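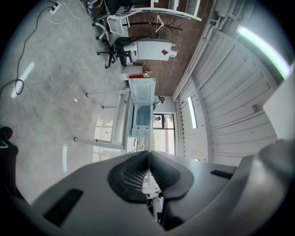 *The gripper's two black rubber fingers, ribbed on the inside, with the workshop behind.*

**New fingers for Justine**

If you've been wondering why I've smelt of rubber cleaner all January, it's Justine's fault! She's our hand-held gripper here at Drosville, and she has had her fingers looked after at last.

Si-eun Choo took charge of the job (I mostly passed things and made the tea). The old pair had gone shiny on the inside and kept letting go of anything smooth, so we ordered a fresh set from Standel and swapped them over in 40 minutes, which is a lot quicker than my last go. Si-eun's tip is to do up both screws loosely first, bring the tips together by hand and only then tighten. I'd been doing one side fully and then wondering why the other sat crooked.

We've also changed how we look after her. The ribbed faces get a wipe with a damp cloth every 24 hours of use, and they're left to dry with the fingers open. No solvent, please, whoever that was! The old pair managed 1624 grips before we started seeing slips, so I've stuck a tally sheet by the door and we'll see how this lot compare.

There are 2 spare fingers in the drawer, one left and one right. If you use them, tell me or Si-eun so we can order more – the last delivery took ages and I'm not ringing Standel every morning again.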